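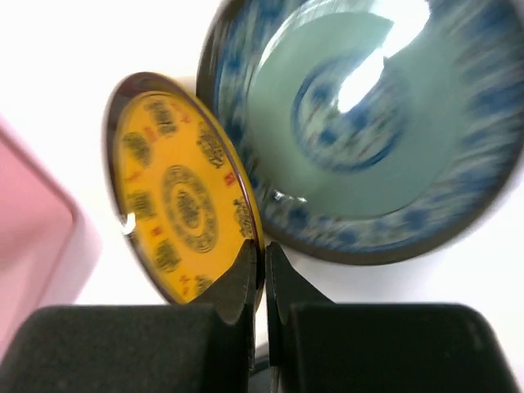
A yellow dish with a brown rim, with the green-and-blue bowl beside it.

Tirnon opens its mixed crockery sale on 2018-10-06

I've been buying and selling odd bits of crockery for most of my working life, and I still get daft about a good yellow dish. So I'm very happy to say that our mixed crockery sale opens at the Tirnon shop on 2018-10-06, with nearly 800 pieces on the shelves and not a matching dinner service among them!

We started putting it together in June, when Gareth Dawber and I drove over to clear a storeroom at Rudd. We'd gone for a box of teapots. We came home with a van full of bowls, saucers, trays and small dishes (and the teapots, which I'd nearly forgotten by then). Imogen Ashworth has been sorting and pricing ever since, and she has put up with me wandering past and moving things to the wrong shelf.

The yellow dish is my favourite of the lot. It's a proper golden yellow, and it has a round patterned medallion in the middle with dark motifs set in a ring near the rim. They look to me a bit like old East Asian seal lettering, though I can't read them and I won't pretend to know what they say. If you can, do come and tell me. There are little touches of red and orange in between, which I missed completely the first time I picked it up.

I like it next to the bigger green-and-blue bowl. They don't go together at all on paper, but I'd have them both on my table tomorrow.

"People worry far too much about sets," says Imogen. "Pick the bowl you want to eat your porridge out of and start there."

Prices begin at 100 pence for the small saucers, and 44 of the larger bowls are being kept back for the second week, so you won't miss out if you can't make the opening. Bring your own bag or box if you can. We've plenty of newspaper for wrapping.

For press enquiries or a look round before we open, ask for Trevor Tindall or Imogen Ashworth at the Tirnon shop.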